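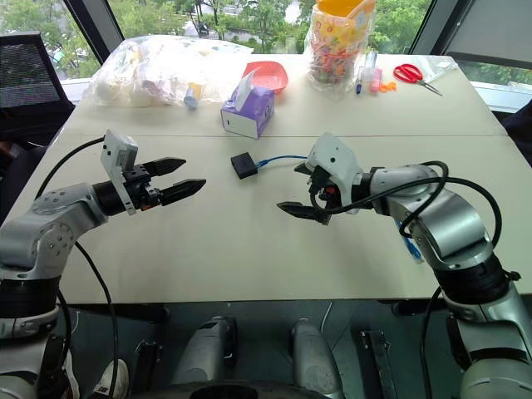
The Returns Table

They put the new pair of arms by the window, where my chair used to go. I got the end of the table and a clipboard.

The job before was simple. Stuff came back to Kekura from customers and I sorted it. Resell, refurbish, trash. A box with a cord, a bowl, a pack of tissues somebody had opened and then decided to return. I did that for six years and never had a name for it. Lenz, the firm that sold us the arms, had a name for it. They called it mixed-item recovery, and they said the arms would recover 500 items a shift by August.

"And what do I do?" I asked the manager.

"You supervise."

Supervising meant I set a thing down between the grippers, stepped back, and wrote what happened. That morning it was a little black box with a blue cable. I could have had the cable wound and the box on the cart before the arms made up their mind which of them was going first. I wrote "slow" on the sheet. The manager had asked us to stop writing "slow." We were supposed to write "learning."

My partner on the table had been at the Norau warehouse when they brought in the same kind of system. She said the first month over there everybody laughed at it. The second month they moved 64 people to other shifts. She couldn't tell me whether the thing had gotten any better in between.

"It must have," I said.

"Why must it?"

I didn't have an answer, so I put out the next item.

By lunch there was a number on the screen over the door: 2,381 items handled since the start of the pilot. I knew a good part of those. I had picked up plenty of them off the floor. When an arm dropped something and I put it back, it counted as two. I brought this up with the man from Lenz, who was eating a sandwich out by the loading dock, and he said the count measured handling events, and a drop was an event.

"So if it drops everything all day, it's the best day you ever had," I said.

He laughed and offered me half the sandwich. I'll say that for him.

At four the manager came through with two visitors from Prallari, who were thinking of buying. She asked me to tell them how my work had changed. I looked at the box and at the two arms.

"I stand more," I said.

One of the visitors wrote that down. The other wanted to know if I felt freed up for higher tasks, and the manager said yes, and they moved along toward the packing line.

I wound up the blue cable, put the box on the cart, and checked "resell." Then I picked up the clipboard and wrote "learning" in the space for the arms, and after a minute I wrote it again in the space for the operator.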